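Search the forum Go Advanced search

Gripper budget for a small timber cell, sim first?

fosteck_bench wrote:
We have 1077 dollars left for end-of-arm gear after the Yatsenko arm. The job is picking a round shaft out of a wooden fixture. I'm deciding between the Pidine gripper and the Grollo. Freight on the Grollo is another 274. The fixture has raised rails with grooves between them, and the corners worry me more than grip force. Current sim is below, with thin tapered fingers either side of the shaft and not touching it.

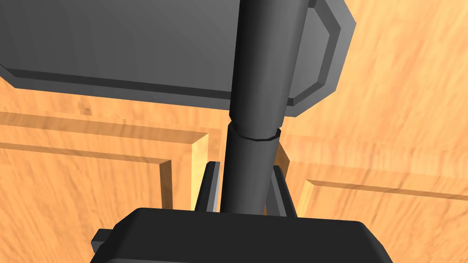 Re: Gripper budget for a small timber cell

mallee_maker wrote:
Buy the Pidine and keep the freight money for spare fingers. Thin tips bend. I went through 2 sets in July.

ratchet_tas wrote:
Disagree. The housing is a fair bit wider than the fingers, so check it against those ledges before you spend anything. Also ask what the collar on the shaft does to your grip height.

fosteck_bench wrote:
Fair point. Grip would be below the collar. I'll get the housing drawings from both sellers.

mallee_maker wrote:
Drawings are fine but I'd still put 300 aside. Wood moves with the weather and your sim won't show that.

Comments

gumleaf: Does the Grollo price include the cable? Mine didn't.

ratchet_tas: Sold separately when I asked.

plyandglue: Reprint the fixture in plastic and save the argument.

Contact us | Copyright Fosteck Users Forum | Back to top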